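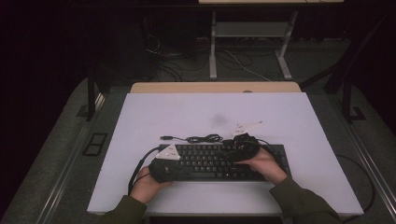

第3节 键盘和白板垫的布置

适用:Suner 工位,浅色木桌面加白色垫板的那一批。旧的玻璃桌面看附录,不在这节里。

3.1 开始之前

手边要有:白色垫板一块,黑色有线键盘一把,微湿的布,干布,扎带或魔术贴若干。小号十字螺丝刀备着,多半用不上。

注意:先关主机或者先锁屏。擦键盘的时候乱按出去的东西撤不回来,Defne Tuncer 八月份就这样发了一封空邮件给全组。

3.2 放垫板

1. 桌面清空。杯子拿走,杯子不要放到旁边的桌架上,放茶水间。
2. 桌面擦一遍,干布收尾。有沙粒没擦掉,垫板会翘。
3. 垫板平放,光面朝上。远端留一条窄边,能看见木头就行,不用量。
4. 四个角分别按一下。哪个角晃,掀起来看底下。
5. 板面上的灰印子:先干擦,不行再用微湿的布。擦不掉就算了,浅灰色的印子不影响使用,不必换板。

注意:不要用酒精,不要用钢丝球。板面磨毛以后更容易脏。

3.3 放键盘

1. 键盘放在垫板靠近人的半边,稍微偏右。左边留空,写字、放单子都在这里。
2. 键面朝上(废话,但是收桌子时有人反扣着放,键帽压坏过)。
3. 支脚先不打开。坐下试打两行,手腕觉得别扭再开。两个支脚一起开,只开一个会晃。
4. 左右手都放上去试一下,肘部不要悬空。够不着右边那几列,就把整把键盘往左挪一点,别扭着身子去够。
5. 位置定了以后,在垫板边上用铅笔做个小记号。别用油性笔。

左撇子:偏左放,其余一样。Sinan Gökçe 的工位就是这么摆的,收拾时别给他挪回来。

3.4 线

这一步最容易偷懒,也最容易出问题。

1. 所有线先拔下来,摊开,看清哪根是哪根。
2. 暂时不用的细 USB 线绕成小圈,扎带扎一道,不要扎死。
3. 绕好的线放键盘上方,不要压在键盘底下。压久了接头那段会断,看外皮看不出来。
4. 要用的线从垫板左右两侧走,贴着边往下。中间不走线。
5. 线不要横在按键上。一时绕不开的,用完马上拿开。
6. 垂到桌边外面的部分,留一个手掌的余量。太紧了键盘挪不动,太长了脚会勾到。

地面:地毯上有黑色方形地插盖的,椅子轮子避开它。盖子合不严就报修,不要拿胶带糊。后排桌架底下那一团线不归本节管,也不要顺手去理,里面哪根通着哪台机器要先问 Serpil Ersoy。

小心:拔线捏插头,不要拽线身。

3.5 试键

1. 插好,开机,等指示灯正常。没有指示灯的型号直接跳到下一步。
2. 打开空白文档,从左上角往右一排一排按过去。
3. 再试组合键:复制、粘贴、切换输入法。
4. 空格和回车多按几下,听声音。声音发闷一般是底下有碎屑。
5. 有键不回弹的,断电,键盘翻过来轻拍,再试。还不行就换,填 Reltine 的更换单,型号照键盘背面的标签抄,别凭记意写。

更换单编号从700开始往下排,前面的号作废了。

3.6 日常

每天:干布抹一下板面和键帽。线有没有又跑到中间去,顺便看一眼。
每6天:键盘倒扣轻拍一次,缝里用软毛刷。
每31天:垫板掀起来,底下擦干净,等桌面完全干了再放回去。

食物碎屑是大头。在桌上吃饭的请自己垫张纸。

3.7 常见情况

键盘往前滑:底下脚垫脏了,擦一下。还滑就领新脚垫,Coşkun 柜子第二层。

垫板一角翘:反向压一晚上,上面放几本厚书。不要用吹风机,会鼓包。

打字时右手总碰到线:线从垫板右侧外面绕,不要从键盘右端上面过。接口位置改不了的,换一根长线,领用处登计。

灯光反在板面上刺眼:垫板转半圈试试,或者把台灯往后推。

坐久了肩膀酸:先调椅子,后调键盘。顺序反了白调。

3.8 交接

换人用工位之前,按3.2到3.5重做一遍,铅笔记号擦掉。缺东西找 Yutong Pan,线的问题还是找 Serpil。Wadombridge 那边的工位尺寸不一样,本节只有3.4和3.5可以照搬,其余以他们自己的单子为准。

下一节:显示器支臂的安装和高度。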